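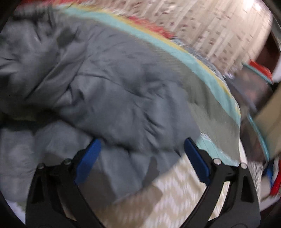
Bed-making with the hand-held gripper, gray comforter.

Call for participants: Plunano open day, 14 May 2023

Plunano is looking for 8 people to take part in its open day at the Utholm building. Participants will use hand-held grippers to do ordinary bedroom tasks while visitors watch and ask questions. The robot demonstration runs next door in the same hours, and visitors walk between the two rooms.

What you will do
Straighten comforters, fold blankets and change sheets with a gripper in each hand. You work in pairs, one bed per pair, and swap with the next pair when the floor lead tells you. Some visitors will want to try a gripper themselves. Let them.

Who can apply
Adults 18 and over who can stand for long stretches and don't mind being watched. No technical background is needed. If you took part in the January session at Vandau you may apply again.

Practical points
Training is the same morning, in room 2415. The demonstration is in room 2418. Lunch is provided. Wear flat shoes and leave rings and bracelets at home. Participants are paid at the end of the day.

To apply, write to Manolis Zervas at the Plunano front desk with your name, a phone number and your hand size (S, M or L). Questions about access or parking go to Martti Partanen.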